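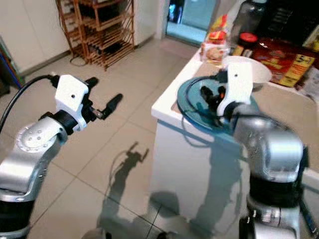

Tiled kitchen, blue plate on the white counter.

9th February. Sourdough again, batch with the Zeltley rye. Starter was sluggish this morning so I gave it an extra feed and left it by the boiler, and by lunch it had doubled (hooray!). Went for 2 per cent salt as Rūta suggested, dough felt much less slack than last time. Folded it every 50 minutes or so, forgot one, don't think it mattered. Crust lovely, crumb still a bit gummy near the base – I cut it too soon, I always do. Kęstutis wants the next one proved overnight in the fridge. Need more rye before then, and somebody please label the jars!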